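旧衣服去了哪里，她不太相信回收箱上的答案

邱凯音（Hoi-yan Yau）坐下来先问我，身上这件外套打算穿几年。我说没想过。她点点头，像是听惯了，然后把茶杯往旁边推了推，腾出地方放她那本边角卷起来的笔记本。

她在斯科罗多夫（Skerodov）开一家改衣铺，店面窄，进门要侧身。二楼从前是房东的储藏间，现在用来教人补衣服。她还给本地一份小报写专栏，写的多半是让人不大舒服的话，比如“捐衣服不等于做好事”，比如“有机棉三个字印在吊牌上要花多少钱”。我来之前读了其中六篇，本来准备同她争一争。

“你先说，”她讲，“你觉得你扔进回收箱的衣服去哪儿了？”

我说，大概有人穿吧。

“哪个人？在哪里？穿了多久？”她连着问了三句，见我答不上来，也没有得意的样子，“我以前也这么答。箱子上画着一双手捧着一颗心，你把袋子塞进去，盖子咣当一声，事情就完了。这个设计很聪明，它卖给你的就是那咣当一声。”

邱凯音对这件事起疑，是因为一批货。那年五月，她向一家叫索斯蒂尔港（Sostilport）的分拣商买旧衣，打算拆下来做补丁布。对方报的是“优选棉质”，送来606件。她一件一件摊开看了，记在本子上。

“能拆出一块像样的布的，我挑出来，占不到一半。剩下的，领口松成荷叶边，腋下一拉就裂。这还叫优选。那没选上的呢？我打电话去问，接电话的人很客气，说会进入下一环节。我问下一环节是什么，他说是合作伙伴。我问合作伙伴是谁，他说不方便透露。”她把笔记本翻到那一页给我看，字很小，有几行划掉了重写，“我不是说他们一定做了坏事。我只是说，一个讲自己透明的行业，问到第三句就没有话了，你得留个心眼。”

我提到梅斯特尔蒙（Mestelmont）的回收计划。那家连锁服装店在门口收旧衣，一袋换一张折扣券，宣传册上写着“循环再生”。

她笑了一声。“换一张券，再买一件新的。你算算，衣服是多了还是少了？”

我说，至少旧的那件没有进垃圾堆。

“你怎么知道没有？”

这就是跟她谈话的难处。她不下结论，却也不让你下。我后来写信给梅斯特尔蒙，问收来的衣服有多少重新做成了布，对方寄来一本宣传册，就是我手上已有的那一本。

也有人不同意她。在卡拉卡亚（Karakaya）做二手批发的巴巴通德·奥拉通吉（Babatunde Olatunji）在电话里同我讲了很久，语气比她急。“她是在铺子里看一箱货，我是看一个市场。”他说，“我这里有两个仓，养着一条街的裁缝、烫工、摊主。你跟他们讲旧衣是垃圾，他们会请你出去。一件T恤从我手里走，有人改小了给孩子穿，有人染了再卖，有人剪掉袖子当工作服。这些事不会印在宣传册上。”

我把这番话转述给邱凯音，她听得很认真，还让我把“改小了给孩子穿”那句重复一遍。

“他说的我信，”她说，“他亲手在做。可是你问他了没有，一包货拆开，卖不掉的怎么办？”

我问过。奥拉通吉的回答是，这几年卖不掉的越来越多，尤其是薄T恤，“洗几次就歪，白送都要看人脸色”。至于最后怎么处理，他说各家有各家的办法，然后换了话题。

“你看。”邱凯音说。

T恤是她最爱拿来说事的东西。她认为旧衣生意里的毛病，在一件普通T恤上都找得到：便宜，占地方，人人都有一抽屉，而且没有人觉得它值得补。
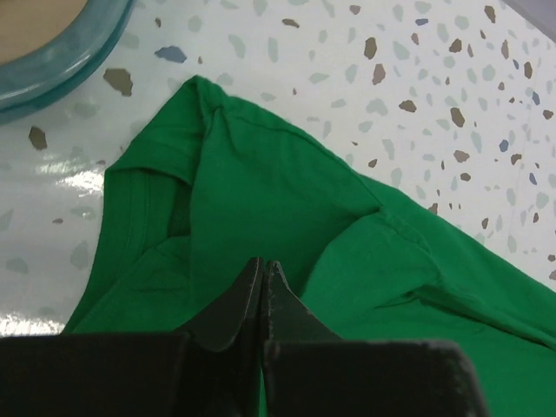
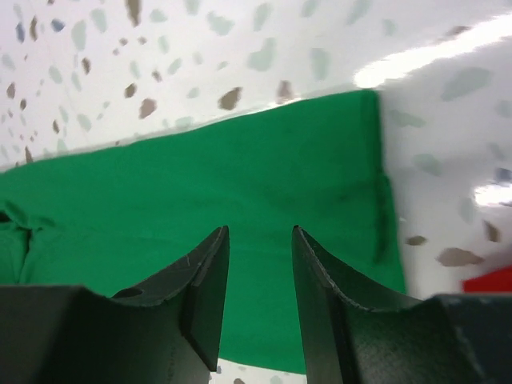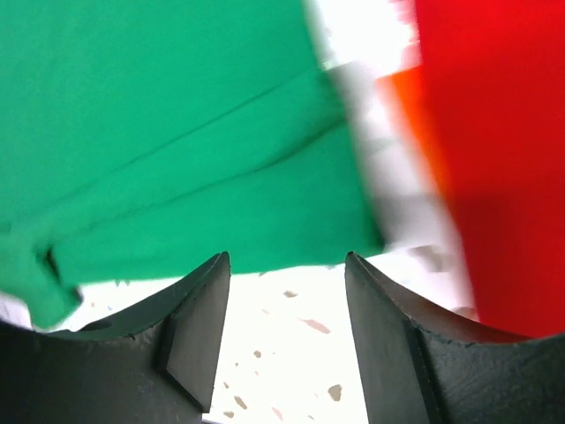 都是绿色的料子；第一张是件短袖T恤，领圈上有两道缉线。

“大家翻衣服，先翻水洗标，看成分，百分之几的棉，好像看了就懂了。”她说，“成分标只告诉你是什么纤维，纱是长是短、捻得紧不紧、布织得密不密，它一个字都不讲。同样写百分之百棉，一件可以穿到你嫌烦，一件过一个夏天就扭了，侧缝跑到肚子前面来。”

她教人看的是别的地方。先把下摆两角对齐提起来，看侧缝直不直；再翻到里面看肩缝，有没有压一条带子；领圈用两根手指撑开，松手，看它回不回得去。“回不去的，你别跟它讲感情。”

我问她，那些在二楼学补衣服的人，学完之后是不是真的少买了。

她没有马上回答。楼下有人进来取裤子，她下去收了钱，回来以后才接着说：“我想说是。可是我没有凭据。有一位布科拉·哈鲁纳（Bukola Haruna），来了整整一季，针脚比我齐。有一回她拎着三只购物袋进来，都是新的，说是犒劳自己学会了织补。你说这算什么？”

哈鲁纳本人对此很坦然。她告诉我，她补衣服是因为喜欢补，跟地球没什么关系。“邱老师不爱听人讲大道理，我才愿意来的。”她又补充说，那三只袋子里有一只装的是毛巾。

我以为邱凯音会拿补衣课当作她的答案，看来她对自己的课也一样不客气。她说补一件衣服花的工夫，按她铺子里的价钱算，往往够买两件新的；只要这个账不变，补衣服就是少数人的消遣，写进报纸里好看，别的作用她不敢保证。去年有一家基金找来，想把她的课包装成“社区减废示范”，要她填一张表，写明每季减少了多少公斤废弃物。

“我问他们，这个数怎么来？他们说可以估。我说怎么估？他们说，把补过的衣服称一称。”她摊了摊手，“称一件补过的衣服，就当它本来要扔。可是也许它本来要在抽屉里再躺十年呢？我没有填。钱当然也没有拿到，二楼的窗子到现在还漏风。”

负责这件事的法蒂玛·阿德耶米（Fatima Adeyemi）如今已经离开那家基金。她在信里承认，那张表“是写给董事会看的”，但她也觉得邱凯音过于较真。“如果每个项目都要等到数字无懈可击才能开始，什么都不会开始。她漏风的窗子就是一个例子。”

我把信念给邱凯音听。她想了想，说这话有道理，窗子那一句尤其有道理，随即问我能不能不要写进去。过了一会儿又说，算了，写吧。

关于出路，我前后问了几次，得到的都是零碎的话。她赞成让厂家为卖出去的衣服出一笔处理费，但怀疑这笔钱会先花在办公室里。她不反对把旧布打散了重新纺，只是提醒我，打散的纤维变短，纺出来的纱要掺新料才站得住，“掺多少，你去问问，看谁肯写在吊牌上”。前不久久保达也（Tatsuya Kubo）寄来一小卷再生布的样品，他在做这方面的试纺，随信写明了新棉的比例，还写明了哪几次纺断了。那卷布就放在她的缝纫机旁边，她拿来做了一只针插。

“他这个人肯写断了几次，”她说，“我就愿意再听他讲。”

她有没有自己的规矩？有，而且她声明只管自己。衣服坏了先放着，放到忘了它为止，再想起来的时候还愿意穿，就补。不愿意穿的，剪成抹布，擦机器油，用到烂。她不往回收箱里投东西。

“那要是人人都像你这样呢？”我问。

“那我的铺子就关门了，没有人来改衣服。”她说，“你别替我算这种账。”

她店里的墙上钉着一张手写的价目，改裤脚、换拉链、收腰，每样后面一个数，最末一行写着“补洞，面议”。我问为什么补洞要面议，她说要看洞，也要看人。有个年轻人拿来一件父亲留下的衬衫，手肘磨穿了，她收了他一杯咖啡的钱。也有人拿来崭新的牛仔裤，要求把店家故意做出来的破洞补上，她照足了价收。

临走时我又提起回收箱，说我家楼下就有一只，还是忍不住要用。她没有劝我。她说，要用就用，别的她不管，衣服洗干净，扣子扣上，鞋子成双绑好，分拣的人一天要弯腰2000次，少让人家弯一次是一次。

我问这个2000是哪里来的。

她停下来，翻了翻笔记本，没翻到。“听人说的，”她说，“你查一下再写。”

我查了，没有查到出处。

2022年1月3日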